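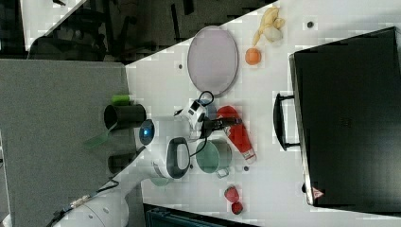
Pratar's second album is out 3rd April

Search releases Go

Hi all, Jairo Benavides here, singer and rhythm guitar in Pratar. I get to write our press release this time, so bear with me! Our new record is called Arruda, it has 9 songs and it's out on Celtance. We cut most of it live last November, amps way too loud, and my favourite is Kelo, a slow blues that goes heavy halfway through (the drummer wanted it faster, he lost). We're pressing 210 copies on coloured vinyl and the rest on plain black. The first album sold 2,551, mostly from a table at the back of pubs, so thanks to everyone who bought one. Review copies are ready now, just email the label.

Comments

dropd_dan: Heard Kelo live, that riff is filthy. Vinyl ordered.

Marnie: Any chance of a cassette?

Contact Celtance | Copyright Celtance | Back to top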